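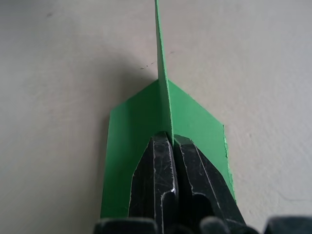 The rule sheet at Birnmont ran to 101 items, and item 2 said that no run could be called a success by the person who wanted it to be one.

I wanted it to be one. I had spent most of June teaching two arms to fold paper, and I was tired, and Zorow was paying for the work by the month. So they sent me an auditor.

She came from Fullow, which wrote standards for people who did not want them. She had a gray coat, a clipboard with a real pencil on a string, and a way of reading my safety binder as if it were a menu in a restaurant she had been warned about. I had met her kind before. They came, they asked where the stop button was, they pushed it, they left, and three weeks later a letter told you the button was the wrong shade of red.

"What does it make?" she said.

"Paper airplanes."

"Why?"

I gave her the answer I gave everyone. Paper is thin, it bends, it tears, it won't go back to how it was. If a machine can handle paper, it can handle a shirt or a bandage. Zorow had put that in its brochure. I had stopped believing it somewhere in the second week, but I could still say it with a straight face.

She wrote down one word. I couldn't read it.

"Show me the fold rule," she said.

The fold rule was item 660. I should explain that the numbers didn't run in order. Somebody long ago had left gaps for rules that hadn't been thought of yet, and the last one on the sheet was 700, which told you to turn off the lights. Item 660 said that when two arms work on one sheet, one arm holds and the other moves, and they don't trade jobs until both have stopped.

"Who wrote it?"

"Brynjólfsdóttir."

"Is that a person?"

"It's a company. It was, anyway. They built the first table here and went under before I was hired."

"So you follow a rule from a dead company."

"We follow all of them."

"Do you know what it's for?"

I said it was good practice. She looked at me the way my mother used to look at me when I said I had washed my hands.

I started the run. The arms came in over the table, and the green sheet lay where I had put it. I have watched this so many times that I mostly look at the clock. She didn't look at the clock. She bent down until her chin was nearly level with the tabletop and stayed there.

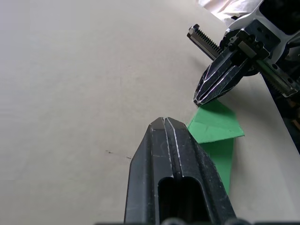

The green sheet between the two grippers, partly folded.

"Now," she said. "Which one is holding?"

I opened my mouth to tell her and found I wasn't sure. The software said the left. The software always said the left, because that was the word I had typed. But the left arm might have been resting there for all the good it did, and the sheet might have been staying put out of plain habit, the way paper does on a flat table when the air is still.

"The left," I said.

"How would you know if it weren't?"

"It would slip."

"Has it ever slipped?"

"It slips all the time."

"And what do you write down when it slips?"

I wrote down *bad sheet*. There was a box for it on the form. I had checked that box so often that I had once complained to the paper supplier, who sent me a very polite note and a free pack of yellow.

I didn't say any of this. She turned back through my forms, page after page of it in my own handwriting, and I stood there and listened to the pages.

"I don't think much of rules," she said at last. I must have made a face. "I don't. I've read thousands. Half of them are there so that someone can say there was a rule. Yours says one holds and one moves. Fine. It doesn't say how you check. So you've had a rule for years and never once kept it, or kept it every day. You can't tell me which."

"It makes airplanes," I said.

"Does it?"

I picked one out of the tray from that morning. It had a fin and two wings, and I held it up for her by the fold. She took it, turned it over, and ran her thumb down one side as though it were a loaf she might not buy.

"Do they fly?"

There was no item for that. I told her so. I told her the job was the fold, and the contract said fold, and flying was outside the scope of the work. I heard how it sounded — I'm not a stupid man — and I kept going anyway, through the brochure and the shirt and the bandage, until I ran out.

She set the airplane back in the tray, nose first.

Her letter came sooner than I expected. It was one page long. She had passed us on the button, the binder, and the lights. Next to 660 she had written that the rule could not be assessed, and that she suggested we strike it or learn what it meant, and that Fullow had no opinion on which.

Zorow chose to strike it. It was cheaper, and it brought the sheet down to an even hundred, which somebody upstairs liked.

I stayed late the night they took it off the wall. I ran the arms with the new sheet, and they folded as they always had, one holding and one moving, or so the screen said. Then I got down with my chin by the tabletop and started the run over.

Print this story
E-mail this story
2 comments | 101 shares

More fiction
The Night Shift at Gate Nine
What the Elevator Was Told
A Short History of the Spare Key
Instructions for the Second Boat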